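Sturnodell, Kumley building, Room 302
Workplace inspection, general areas
Date: Sep 3, 2022
Inspector: Mbali Xaba

Marks used: OK = no action. C = comment, fix when convenient. A = action, fix before the next inspection. N/A = does not apply.

## A. Floors and walkways

- [x] Main aisle clear from door to back wall -- OK
- [x] Floor dry, no loose tiles or lifted edges -- OK
- [x] Chairs pushed in where desks are not in use -- C. Two left out in the aisle behind the desks when I came in. Moved back.
- [ ] Cable covers taped down at both ends -- A. Tape has lifted at the window end. Same comment as last time.

## B. Shared tables

- [x] Tables steady, no rocking -- OK
- [x] Edges smooth, no chips -- OK
- [ ] Table surface free of packaging and small parts -- C. See below.
- [x] Built-in outlets seated flush -- OK
- [ ] Outlets labeled with circuit number -- A. No label on the large table. The circuit is 4 on the panel sheet.

The large white table with the curved edge gets used by everyone and cleared by whoever gets tired of it first. Bags and small plastic pieces left on top end up on the floor, and clear plastic is hard to see down there. Please put packaging in the bin by the door when you finish with it. The power strip is set into the top, so drinks stay off this table, lids or no lids.
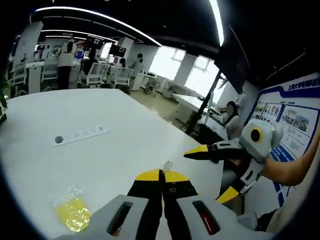
Item B3. Clear plastic bag with yellow contents and a small clear piece left on the large table.

Small parts that are still needed should go in the Driltomau drawer unit. Drawers on the left side are free. If a bag has something in it and you don't know whose it is, leave it in the top tray and I will ask at the Zulu team meeting.

## C. Electrical

- [x] No strips plugged into other strips -- OK
- [x] Cords free of cuts and tape repairs -- OK
- [ ] Space heater under 2000 W, tip switch working -- C. Rating plate is fine. I could not test the switch, the heater was boxed up on the top shelf.
- [x] Panel door closes, nothing stored in front -- OK

## D. Desks and seating

- [x] Monitors stable on their stands -- OK
- [x] Chair casters roll freely -- OK
- [ ] Chair height levers working -- A. One sinks when you sit on it. Tagged, do not use.
- [x] Lighting even, no flicker -- OK

## E. Fire and first aid

- [x] Extinguisher in place, gauge in the green -- OK
- [x] Exit sign lit -- OK
- [ ] First aid kit complete -- A. Bandages low, eye wash past its date. Reorder both.
- [ ] Evacuation map current -- C. The map still shows the old partition. The exit route is right.
- [ ] Eye wash station flushed this month -- N/A, nearest one is down the hall and is on that room's sheet.

## Follow-up

Cable cover tape, outlet label, sinking chair and first aid reorder are the four actions. Facilities has the first two. I will do the reorder and find out if the chair is still under warranty -- if it isn't, it goes out with the next pickup.

Comments go to me by the end of September. Copy of this sheet is in the binder, tab 32.

M. Xaba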